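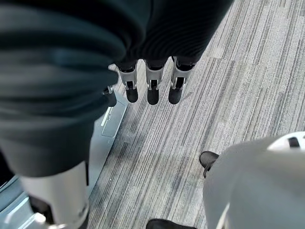 The hand gets serviced before the arm does. At Skultley, where a Pastor unit works the carpeted test floor, the routine starts with the fabric sleeve. It goes over the forearm and wrist, and any fold that creeps toward the finger joints can bind when the hand closes. Irén Kocsis, the technician in charge, rolls it back, checks the stitching and refits it with the ribbed band lying flat.

Next come the fingers. Each has a metal middle segment and a black rounded tip, and the tips wear first. Kocsis replaces them as a set every 2,736 grip cycles, a limit she worked out from the controller's log. Mixed sets gave uneven contact and the calibration drifted within a shift.

Calibration takes seven minutes. The arm is parked with the fingers pointing down, clear of the floor, and each joint is run to its stop three times. A finger that misses its zero is pulled and its joint cleaned with a dry brush – no solvent, which swells the seals.

Carpet lint is the main nuisance. It collects in the joint slots, and at the Sarnport site, which has bare concrete, the same joints go twice as long between cleanings. Skultley plans to change its flooring in August.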